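机器人来上班以后，我姑姑的同事们在忙什么？

上个月有个读者给我写信，用的是那种带香味的信纸，字写得特别大。她问我：“你老是写机器人，那机器人来了以后，原来干活的人去哪儿了？”

这个问题我想了好几天。刷牙的时候想，等公交车的时候也想。后来我干脆给姑姑打了个电话，因为她上班的地方就有机器人，而且她在那儿干了11年，从没有机器人的时候一直干到现在。姑姑说：“你别光打电话呀，自己来看！”

我就去了。

姑姑上班的地方叫Wannasri，是个给别人配小包裹的公司。什么叫配小包裹呢？你可能收到过那种礼包：拆开以后里面有几样零食、一支笔、一个小本子，说不定还有一张贺卡。这些东西不会自己跳进盒子里，得有人一样一样从架子上拿下来，放好，再检查一遍，然后封口，贴上单子，送走。学校开运动会要礼包，公司过节要礼包，图书馆办读书活动也要礼包，而且每一家要的东西都不一样。有的要咸的不要甜的，有的要两支笔不要本子，有的连贺卡放正面还是反面都有讲究。

我姑姑刚去的时候，大家就坐在一张很长很长的桌子两边，从早上装到下午。她说最累的地方你肯定猜不到，是脖子！因为一直低着头。第二累的是脑子，因为装到后来脑子会“睡着”，手还在动，人已经不知道自己在干什么了。有一次她把自己的钥匙装进了一个礼包里，那天晚上在家门口站了好久（钥匙后来找回来了，收到礼包的小朋友还给她画了一张画，画的是一把长了翅膀的钥匙，现在还贴在她家冰箱上）。

好，现在说机器人。

你先别想动画片里那种会走路、会眨眼睛、会说“主人您好”的机器人。Wannasri的机器人没有脸，也没有腿，它们就是胳膊，学名叫“机械臂”。你现在把自己的胳膊伸出来看一看：肩膀能转，胳膊肘能弯，手腕能扭，手指能捏东西。机械臂差不多也是这样，一节一节连起来，每个能转的地方叫“关节”，关节里面有电机。电机就是一通电会转的东西，你家电风扇里有，遥控小汽车里也有。区别在于机械臂的电机特别听话，让它转一点点，它就只转一点点。

胳膊最前面那个像手的部分叫“夹爪”。你可以用自己的大拇指和食指试一试：只用这两根手指头，去拿桌上的橡皮。还行吧？再去拿一张平平地贴在桌面上的纸。是不是有点难了？再去拿一包薯片，不许把薯片捏碎。哈哈，你现在知道机械臂每天在烦恼什么了。

（如果机械臂会烦恼的话。它不会。这个我们后面再说。）

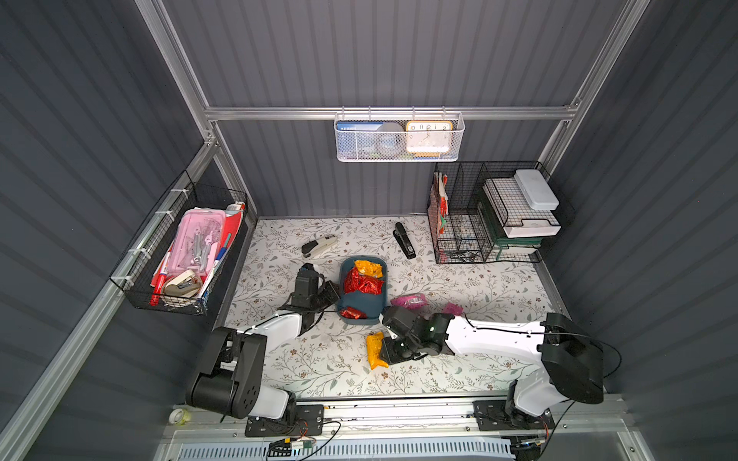
姑姑先带我去看的是练习台，她们管它叫“小教室”。机械臂要学会一样新本事，得先在这样的台子上练，练得差不多了才去真正的流水线。我趴在旁边看了半天，最让我着迷的是那些零食包。你看蓝绿色托盘里那个大大的红袋子，亮闪闪的，对人来说太好认了，可是对机器来说，亮闪闪就是个大麻烦！因为机器是靠摄像头“看”东西的，袋子一反光，它眼里的红袋子上就多出来好几块白，换个角度，白又跑到别处去了。它得学会明白：哦，这还是同一个袋子。

还有袋子的形状。订书机是硬的，你今天拿它和明天拿它，它都长那个样子。零食袋就不一样了，它软，这边一捏那边就鼓起来，放下去的时候还可能翻个身。所以在大人们的世界里，拿一个很重很硬的铁块，对机器人来说可能很简单，拿一包小饼干反而难得要命。我第一次听说的时候觉得太好笑了，一个力气那么大的家伙，居然怕小饼干。

那它是怎么学会的呢？我问的是Kaede Koyama，她在小教室里当“老师”。我说你是不是学过好多年的电脑？她笑了，说她以前跟我姑姑一样，是坐在长桌子边上装礼包的，就坐在我姑姑对面！

她给我讲了教法。有一种教法是写程序，就是一步一步告诉机器：往左，往下，合上，抬起来。这种办法对付硬东西挺好用，东西每次都放在同一个地方的时候也挺好用。可是零食袋每次都乱躺，写程序的人会疯掉的。所以还有一种教法，是人来示范。Kaede手里握着两个操纵杆一样的东西，她的手怎么动，机械臂就怎么动，她拿起一包，放下一包，机器就把这些动作都记下来。记一次没有用，要记很多很多次，袋子躺着的、趴着的、斜着的、叠在一起的，都要有。光是“从托盘里拿出一个小袋子”这一件事，她就示范了352次。

三百五十二次！我写作业抄五遍生字都要叹气的。

我问她闷不闷。她说有时候闷，但是跟以前的闷不一样。以前闷的时候脑子可以睡觉，现在不行，现在要一直想：这一次我换个什么拿法呢？刚才它老是从边上滑掉，是不是因为我自己每次都捏中间，它没见过怎么捏边？她说教机器教着教着，忽然发现自己的手原来会那么多东西，以前都没注意过。比方说，人去拿一个软袋子之前，手指会先轻轻把它推一下，推到顺手的地方再捏。你不信可以现在就去厨房试（试完要把零食放回去哦，别说是我让你吃的）。

我听完以后在回家的车上一直盯着自己的手看，旁边的叔叔可能觉得我很奇怪。

不过，先别急着回家，参观还没完呢。真正干活的地方在隔壁，是一条会慢慢往前走的带子，叫传送带。机械臂现在能做的是中间那一段：把东西拿出来，放进盒子。前面和后面都还是人。前面的人要把货箱拆开，把零食和文具摆上去，看看有没有破的、过期的。后面的人要检查每个盒子，把机器放歪的东西扶正，再塞贺卡。对，贺卡还是人塞的！纸太薄了，两根硬手指头拿它真的很费劲。

我姑姑现在做的事情有个名字，叫“看线”。她负责6只机械臂，谁卡住了她就过去。机械臂卡住的时候不会喊“救命”，它会停下来，头上的灯变成黄色。姑姑走过去，看看怎么回事，有时候是一个袋子掉到了缝里，有时候是盒子放反了，她弄好了按一下按钮，灯变回绿色，胳膊接着干。她说这份工作最大的好处是脖子不疼了，因为要一直走来走去。我问她坏处呢？她想了想说，脚疼。

然后她又说了一句话，我觉得应该老老实实写给你们看。她说：“以前大家坐在一起，一边装一边聊天，谁家猫生小猫了全都知道。现在每个人站得远，机器又有声音，聊不起来。”

我没想到会是这个。我本来准备了好多问题，什么安全啦，工资啦，学新东西难不难啦，就是没想到有人会想念聊天。后来她们跟公司提了，公司把上午休息的时间往后挪了一点，让小教室和传送带的人能一起喝茶。姑姑说好一些，但还是没有以前听到的小猫消息多。

接下来说那个读者真正想问的：原来干活的人去哪儿了？

我把能问的人都问了一遍。像Kaede那样的，去当机器的老师了。像我姑姑那样的，去看线了。有几个人学了修理，就是给机械臂换零件、拧螺丝、查电线，教他们的师傅叫Vinzenz Hollenstein，是卖机械臂给他们的那家公司Testolo派来的，中文说得慢慢的，但是骂螺丝的时候很快。还有一些人接了新的活儿，因为装得快了，公司就能接更多奇奇怪怪的订单，需要有人去跟客人商量到底要什么。

但是也有人走了。有一位阿姨，姑姑跟她关系很好的，她不想学新的，她喜欢手里有东西、安安静静做的工作，后来去了一家叫Ponis的面包店，在里面捏面团。还有人是公司这边没有合适的位置给他了，他找下一份工作找了挺久，姑姑说那段时间大家心里都不好受。所以要是有人跟你说“机器人来了，人人都高兴”，你可以在心里打一个小小的问号。要是有人跟你说“机器人来了，人就全没活干了”，你也可以打一个。每个地方都不太一样，最好的办法是去问在那儿上班的人，他们知道得最清楚。

我还问了一个很幼稚的问题，我问Kaede：机器学会以后，它会不会觉得自己很厉害？

她说不会，它什么都不觉得。它不知道那是零食，不知道零食好吃，也不知道礼包是要送给谁的。它记住的是一大堆数字：摄像头看见了这样的颜色，胳膊就转这么多，夹爪就合这么紧。你把一包它练过的饼干换成一包新牌子的，包装颜色全变了，它可能就愣住了，又要请老师来。你呢，你从来没见过那个新牌子，可是你一眼就知道那是吃的，而且你已经开始想它是什么味道了，对不对？

我倒是觉得，知道这个礼包是要送给谁的，还挺重要的。我姑姑检查盒子的时候，要是看到单子上写的是幼儿园，她会把带尖角的东西转个方向，让尖角朝下。没有人要求她这样做，机器也没有学过这个。我问Kaede能不能教，她说能呀，可是得先有人想到。

有几个词我再讲一下，有小朋友说上次我用了太多难词（对不起！）。

机械臂：像胳膊一样能弯能转的机器，固定在一个地方干活。

夹爪：机械臂前面捏东西的部分。也有不用捏、用吸的，像吸盘挂钩那样，不过表面皱皱的袋子会漏气，不太好吸。

自动化：把本来人一步一步做的事，交给机器自己去做。你家的洗衣机就是自动化，你外婆的外婆要是看见了，一定会搬个凳子坐在前面看一下午。

示范：做一遍给别人看。你教弟弟妹妹系鞋带就是示范，而且你肯定知道，示范一次是不够的。

如果你想在家里玩一下“当机器人”，可以这样：找一个大人或者同学，用围巾把他的眼睛蒙起来，让他只用大拇指和食指，你来发命令，让他把桌上的一块橡皮放到碗里。你只能说“往左”“往右”“往前”“往后”“往上”“往下”“捏”“松开”。我跟我表弟玩了，他当机器人，我当写程序的，那块橡皮我们花了大约6分钟才放进去，中间还打翻了一杯水。所以，请先把水拿走。

然后换一种玩法：你抓着他的手，带着他做一遍，再让他自己来。看看哪一种快，哪一种更容易弄错。把橡皮换成一小包纸巾，再试试。

玩完了可以写信告诉我，信纸香不香都可以。下一次我要去Zikovstead，那里有一个种番茄的大棚，听说摘番茄的也换成了机器，可是绑番茄藤的还是人，我想去问问为什么。你们要是有想让我帮忙问的问题，快点寄来，我出发之前都会抄到本子上。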